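Four Sandals and a Shelf
Household robots, 2019-06-05

A person clearing a hallway puts four shoes in a row and doesn't remember doing it. For a robot the same chore breaks into a long series of separate problems: find a shoe, decide which way up it is, choose a grip, turn it over if necessary, carry it, release it without knocking over the last one.

Slides are an awkward case. The sole is a flat slab that offers little to pinch when it lies on a surface, and the strap is soft enough to shift under load. Black ones are worse, as the boundary between strap and footbed nearly vanishes in a camera view. Tristix, a small automation shop in Celtville, has used them as a test object since February.
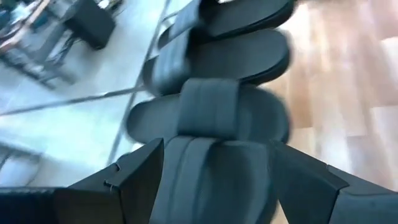

A slide held upright between the gripper fingers, with three more lined up beyond it.

The wrist view is useful at close range and poor during travel. When the arm moves quickly, distant objects smear, and the software has to work from an older estimate of where they were. Slowing the arm improves the estimate and lengthens the job. Tristix logged 43 attempts at a full tidy with its current controller, Noro. Nine were completed with no human help. The most common fault was a shoe set down on its edge that then tipped over.

Two arms make flipping easier. One can hold the sole while the other takes the strap, and the shoe need never be balanced on the table. They also bring a scheduling problem, as both grippers want the same small region of the work surface.
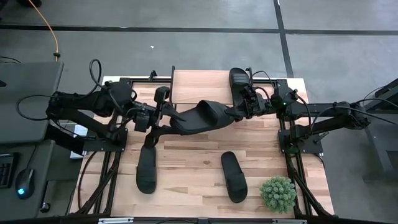
Two arms at the bench: one slide on end in the right gripper, two lying soles up near the front.

Tyagi, a maker of warehouse sorting equipment, takes a narrower approach. Its machines accept footwear only in boxes, and orientation is settled upstream by a person. The method is dependable and of no use in a hallway.

On present evidence, a machine can put shoes away if the shoes are familiar, the space is fixed and the owner is patient. Tristix plans to repeat the test with laced shoes, using three pairs that Noro has not handled before.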